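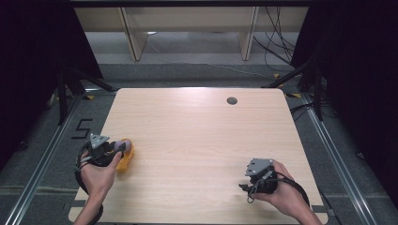 Both grippers on the go, with the yellow squashy one on the left.

Apr 30, 2022

Well, I promised I'd write up the sponge business, and the kettle's on, so let's have a go! Tyyne Niskanen and I have been teaching our policy (we call it Flenine, don't ask) from demonstrations done by hand, and we wanted to know whether soft things need more of them than hard things do. We've got 2143 demonstrations now, and my wrists know it. With 536 of them Flenine was already fine on the wooden blocks, but it kept squeezing the soft things far too hard – poor things! Adding another 700 soft ones helped a lot, though what helped most was Tyyne's idea of throwing out the 117 where I'd dithered before closing the jaws. I was a bit put out, I'll admit, but she was right. Next I want to try it all again with slower hands.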